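Workshop notebook: the Netusis shirts and the mat strap trial
January 2020
Posted by the Grudby print room
5 min read

Second batch of the Netusis shirts is off the press and I am so happy with them! I'm writing this up while the ink is still under my nails. The line, in case you are reading from the Trerard side and missed the October entry, is our little run of message tees and yoga mats built on the idea of a quiet breath before you speak. One word on the front, a line of blessing inside the hem where only the wearer knows it's there.

The hem line is the part I lost sleep over. On the first batch we printed it straight onto the jersey after sewing, and the seam ridge broke up the letters. This time I printed the flat panels before they went to the sewing table, and the letters came out whole, even the thin strokes in the "y". Wish I had tried that back in October.

Press notes, so I don't have to guess again:
Water-based ink, the soft gray mixed with a spoon of the lavender.
Two passes on the oatmeal cloth, one pass on the white.
Press closed for 15 seconds, lifted, then closed again with the cover sheet on.
Anything past 20 seconds and the oatmeal goes a bit toasted at the shoulders (pretty, but not what people ordered).

I ran 28 shirts in all. Wash test on one from the middle of the pile: cold, inside out, line dried, five times over. The front word held up beautifully. The hem line faded a touch on the last wash, and I kind of love it faded, so I'm leaving the mix alone unless somebody at Trerard objects.

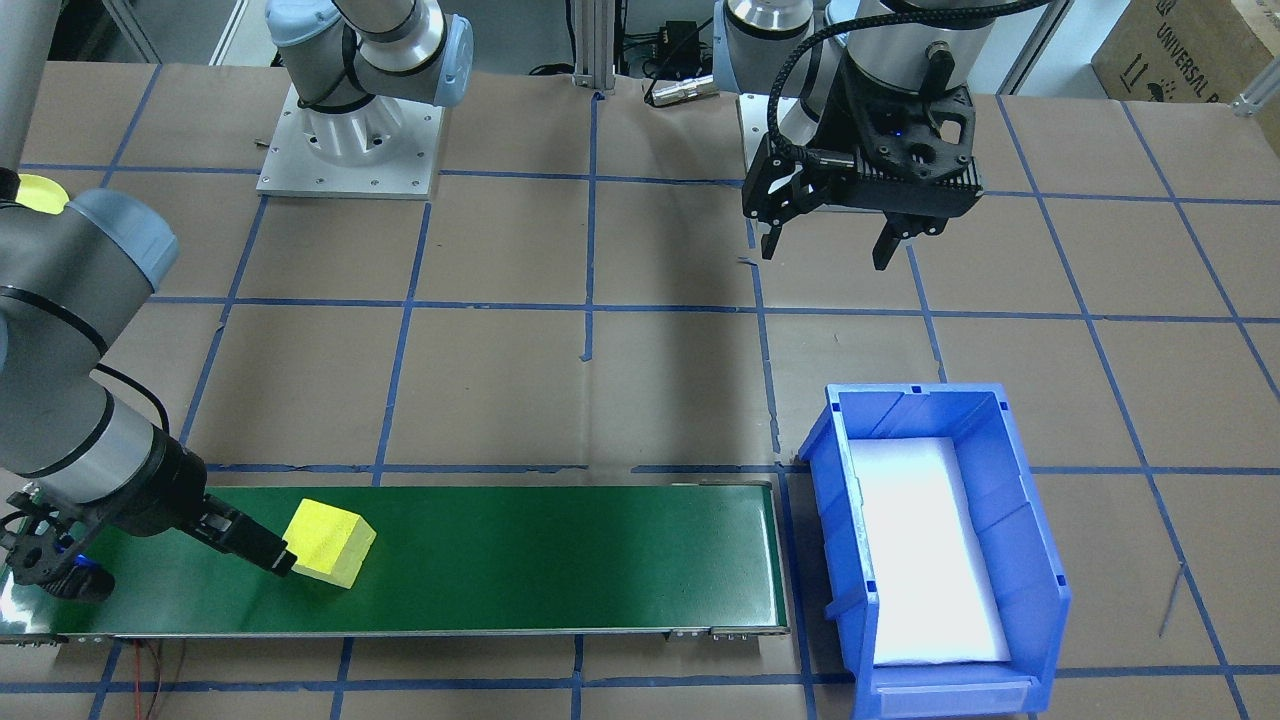 Yellow foam block on the green belt, gripper close by.

Now the mats. The cork-faced ones from Sumampouw arrived and they smell wonderful, like a garden shed after rain. I rolled one out and sat on it for the whole of my lunch break. It grips well under bare feet and slides a little under socks, so the care card should say bare feet. The print is where it gets tricky. Cork drinks ink. My first circle design came out with fuzzy edges, and the small words around the rim filled in until "kindness" read like "kinaness". Back to the drawing table!

What worked better was going bigger and saying less. I dropped the ring of words, kept the open circle, and put a single "welcome" at the foot end, facing the person as they step on. It feels like the mat is greeting you. I set it in the rounder lettering and opened up the spaces between letters until the ink had somewhere to go. Test piece is pinned over the sink, please go and look at it and leave a pencil mark if you have thoughts.

Strap trial, since I promised:

1. Plain cotton webbing with a slip knot. Cheap and friendly, holds fine, but it loosened when I carried the mat up the back stairs.

2. Webbing with two stitched loops. My favorite by a mile. You pull it snug and the weight of the mat keeps it that way. I sewed the loops with a box stitch and hung a full bag of cloth scraps from it overnight, no popped threads in the morning. 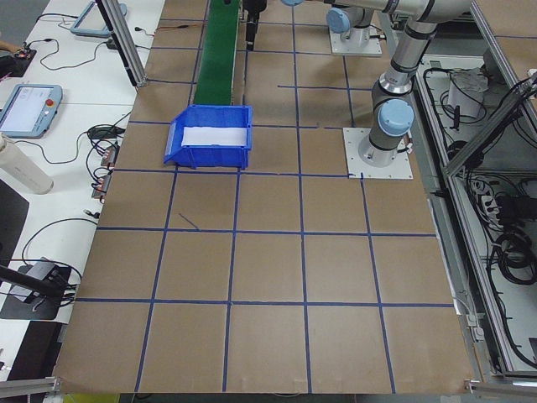 3. Braided strap made of shirt offcuts. Oh, this one is lovely to hold, and it uses up the oatmeal trimmings. It takes me far too long to braid, though, and it stretches. Maybe a gift version for people who order a mat and a shirt together? Parking that one.

Going with number two for the main run. Webbing in natural, thread in the same soft gray as the shirts so they look like cousins on the shelf.

Small thing about the swing tags. The blessing on the back was too long, and I found myself reading the first half and skipping the rest, which is a pretty clear message from the universe. The new one says "Go gently. Shine anyway." We have card enough for 550 tags if I turn the layout sideways, so sideways it is. Hole punch is dull again. Someone please put a new one on the Grudby order before I tear another corner.

I also tried a drop of cedar oil on the tissue paper. Gorgeous for an hour, then it left a see-through spot on the sheet. The oil goes on a scrap of wool from now on, tucked in next to the tag. 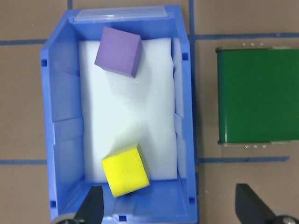 Blue bin from overhead, blue tape lines on the floor of it all.

Still open:
Does the lavender shift in strong sun? One shirt is hanging in the front window until I get an answer.
Ask Sumampouw if the thinner cork comes in the long size.
Care card wording for the mats: wipe with a damp cloth, dry flat, bare feet.
Cut the webbing for the rest of the straps before I put the big table away.

Window shirt gets checked first thing, before the kettle.

Recent entries
Mixing the soft gray (and three grays that weren't)
Oatmeal or white? Cloth swatches from Trerard
Netusis first batch: what the seam did to the letters
Cork samples and a very long lunch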